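4.2 Where the small things end up

The literature on shared rooms has a great deal to say about chairs. It is nearly silent on bottles, caps, tubs and the other small goods that people put down for a moment and pick up an hour later, if at all. Haddadin and Geagea give them one footnote. We give them a section, and the reader who wishes to go straight to the chairs may turn to 4.3 without hurting our feelings.

Our material comes from the common room at Elthorpe, which is used by 24 regulars and an unknown number of people who say they are only passing through. Over the April term we kept a log of where small items were set down and how long they stayed. The log runs to over 800 entries. Majdi Nassar typed it up and has asked that his objections to the spelling of "moisturiser" be recorded.

We had expected the shelves to do most of the work. They were bought for it, from Trusent, and came with labels. In practice the shelves held what somebody had been told to put there, and the tables held everything else. A table is at the height of the hand. A shelf asks for a decision, and at the end of a long afternoon few of our regulars were willing to make one.

Round tables raised a further question. On a square table an item drifts towards a corner and is treated as parked. A round table offers no such place, so things settle along the rim, which Tala Daher calls "edge parking" and which the rest of us called asking for trouble until her term won the vote. An item on the rim is easy to reach from a standing position, and easy to send to the floor with a sleeve. Both facts were known to everyone we spoke to. Neither changed where they put the bottle.

Small bottles were the worst offenders. They are light, they stand up on their own, and they look as though they will only be a minute. Figure 6 gives the ordinary case, a small white bottle on the edge of a round white table, in a room with tall windows and the blinds partway down.

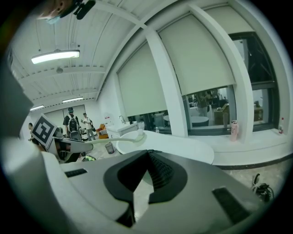
Reading time: 3 minutes

Figure 6. Edge parking on a round table.

White on white did not help. Several regulars told us they had searched for a pale item on a pale table and gone off to accuse someone of taking it. Issa Zoubi suggested a dark tray, and one was tried for the last part of term. The tray filled with pens. Bottles went on standing beside it, on the rim, as before.

We make no strong claim from a single room. The Riquelme survey, which covered larger premises, found its lost goods mostly on windowsills, and our sills were admittedly not logged separately. What we would ask of anyone repeating the work is that they log the table's shape and colour along with its size, and that they agree beforehand what counts as an edge. Ours took two meetings and is set out in Appendix B.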